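Sedent | About us | Sorting | Shelving | Prices | Contact

About us > Who we are > How we work

Print this page | E-mail this page

Sedent is a small firm that sorts clothes, linens and household odds and ends. We work from one room on Szulc Street, and we started there with 14 customers and no slogan. We still have no slogan. Most of what is said about tidying strikes us as doubtful, and a folded shirt has never changed anybody's life as far as we can tell.

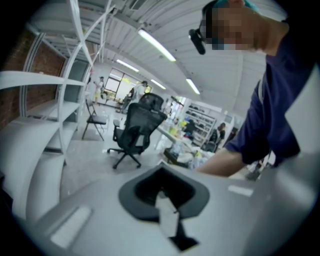 People ask why we don't run a showroom. We looked at one in January and could not see what it would add, apart from rent. Our own room has fluorescent tubes, a brick wall and black mesh office chairs, and the white table is covered with things because that is what a table in this trade is for. Anyone promising clear surfaces by lunchtime should be asked where it all went.

We are also wary of storage products. The Zitgate course, which two of us sat through, teaches 60 folds. We use four. The Irix labeling method may suit some homes, but we gave it a fair try and went back to a marker pen.

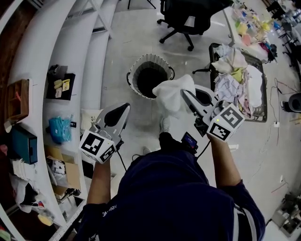

Clothes come first, before toys, papers or kitchen things. Whites are pulled out, then colors, and whatever is left gets looked at one piece at a time. We charge $40 an hour. We do not quote by the bag, as bags vary too much for the price to mean anything.

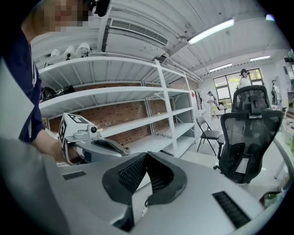
Shelving is where we argue most with customers. Many arrive sure that they need more of it, and we usually suspect they don't. Long open shelves like the white metal ones against our brick wall are easy to reach and easy to overfill, and an empty one is no reason to go shopping. We sell no shelves and take no commission on them.

Written estimates are free. Call extension 687.

Page last changed 4/26/20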